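search this guide enter keyword go

Section 8: Setting up the induction ceremony in Brallatden

If you've made it this far, you already have your unit list loaded and your honorees entered, so the boring part is over! This section covers the ceremony planner, the bit of Brallatden I use more than anything else. I ran protocol for a training command for years before I started writing these guides, and I still plan every retirement, promotion and hall of honor induction with the same steps.

Have your order of ceremony in front of you before you start. A scribbled one is fine.

8.1 Create the event

1. From the main menu, choose Events, then New Ceremony.
2. Pick a type. For a hall of honor, choose Induction. (Promotion looks almost the same but leaves out the portrait unveiling, and you can't add it back in later.)
3. Type the name of the host unit exactly as it should appear in the printed program. Brallatden copies it everywhere, typos and all.
4. Enter the presiding officer. If you have two, put the senior one first.
5. Press Save Draft.

Note: Save Draft doesn't send anything to anybody. I've had several panicky messages from new users who thought they'd just invited a general. You haven't, I promise – invitations only go out from step 8.4.

8.2 Add your inductees

1. Open the Honorees tab and press Add.
2. Choose each person from your list. For our October induction I had Cornel Neagu, Veronica Gavrilă and Aoife Nic Giolla, all international graduates, so I'll use them through the rest of this section.
3. Fill in the rank held now and the rank held at graduation. The program prints the first and the biography prints the second.
4. Enter the country and the service. This drives the flag order and the anthem list.
5. In the Say It Like This box, type the name the way your narrator should pronounce it. Please don't skip this one! Call the honoree's office and ask, then read it back to them over the phone.

Caution: Accented letters are safe on screen, but the older Kikeo badge printers drop them. Veronica's badge came out as "Gavril" the first time. Print one test badge for every accented name and look at it before you run the whole batch.

8.3 Seating and precedence

Now we get to the part people write to me about. Brallatden sorts guests by a precedence table, and the one it ships with is a sensible starting point, but your command will have its own customs and those win every time.

1. Open Seating and choose a room. If yours isn't listed, press New Room and type in the rows and the seats per row. Our main auditorium is 608 seats, and I keep a second plan for the days when we close the balcony and drop to 435.
2. Block out the front row for the official party.
3. Block the row behind it for families. Do this by hand, as the table knows nothing about families.
4. Press Sort Guests.
5. Go through the first few rows yourself, seat by seat, with a pencil.

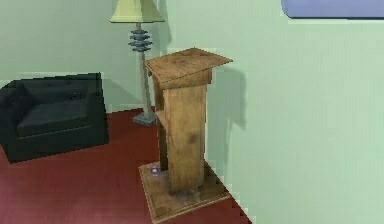
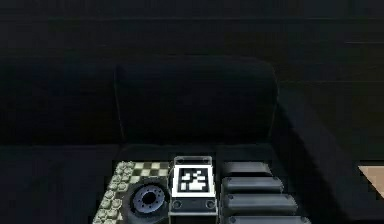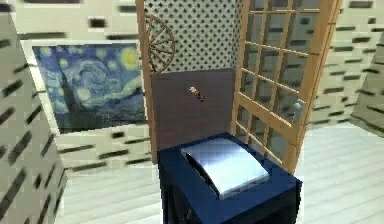 6. When you're happy, press Lock Seating. Locked seats stay put when late replies come in, and late replies always come in.

Note: Foreign liaison officers sort by date of rank, and if that field is blank they all land at the bottom of the list. Tarun Grewal in our liaison office caught this for me the afternoon before a rehearsal, and I was up until 11 p.m. moving people around. Fill in the dates!

8.4 Send invitations

1. Open Invitations and choose a template. Titov is the formal one with the crest at the top, and Matei is the plain one I use for staff.
2. Send one to yourself first and open it on your phone as well as your computer.
3. Choose your groups. Leave All Contacts alone unless you mean it – ours holds 3344 addresses, and there's no recall button.
4. Set the reply-by date. I like two full weeks ahead of rehearsal.
5. Press Send, type your initials and press Send again.

Caution: If you change the start time after sending, guests are not told. You need to tick Notify Guests on the Details tab yourself.

8.5 Print the narrator's script

1. Choose Print, then Script.
2. Set the type to large and the spacing to double.
3. Tick Include Pronunciations.
4. Print two copies, one for the narrator and one for whoever is cueing the music.

If the anthems come out in the wrong order, go back to 8.2 and check the country field. Raluca Filip keeps our script template up to date, and she suggests putting page breaks by hand between the biographies so that nobody is turning a page halfway through a citation. Section 9 covers rehearsal sheets and the day-of checklist.

Contact the guide editor | Copyright Brallatden user guides | Back to top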